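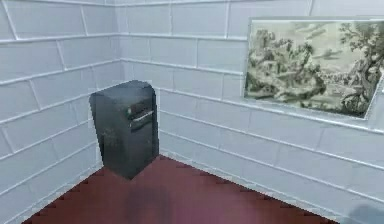
**Figure 4.** Simulated room corner with the dark box used as the target in the failed episodes.

### 5.3 Failure near the wall corner

Of the 2,007 episodes that we ran in the Zondgate simulator, 171 were stopped by the safety monitor. Most of these stops happened at the target box (Figure 4). The Fendine planner received a distance to the box that was too large, and the arm continued to move after it should have slowed down. We found two causes. First, the front of the box is charcoal to black, and our depth network gave unstable values on it. Second, the shadow on the maroon floor was often labeled as free space together with the lower part of the box, where the tones are also dark.

The monitor reacted correctly, but late. Its limit was set to 30 mm, and in the logs from July this limit was already passed when the stop command was sent. We therefore do not consider these episodes safe, even if no contact was recorded.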